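Filed under: Robots at Home / Reader FAQ

Can a robot do my chores yet?

Some of them, slowly! I've been following kitchen robots for two years now, and the pot lid is the job I get asked about most -- so let's start there.

Why lids?

They're see-through, shiny and easy to drop, and the knob is all you've got to hold. 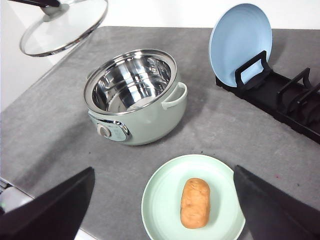
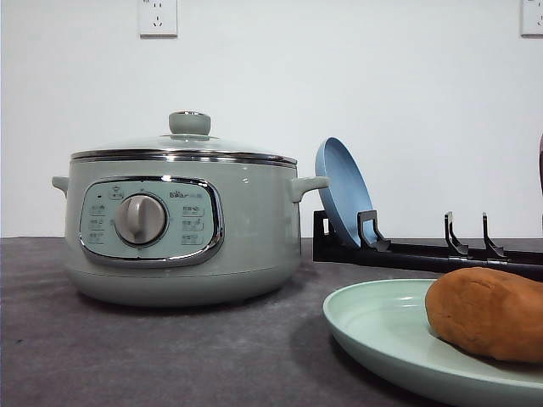
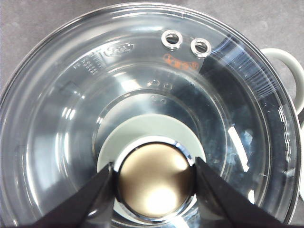
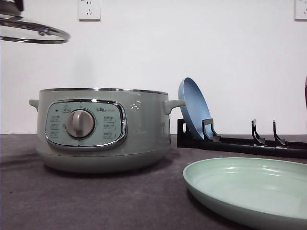

The same green pot in all but the third, which is nearly all lid.

When could I buy one for my own kitchen?

My guess is 8 years for something that handles a whole kitchen. Single-job machines will get here sooner, and the small Larurov folding unit is already on my wish list (the price is not).

What about shop floors?

Much further along. Parts show up in the same spot every time, so a packing line like the one at Hemitz is a kinder place to work than my counter.

2 comments

Obaidul Sheikh: Wake me when it can do a fitted sheet.

Chathurika Wijesinghe: I'd pay for just the dishes, even if it took all night -- I'm asleep anyway!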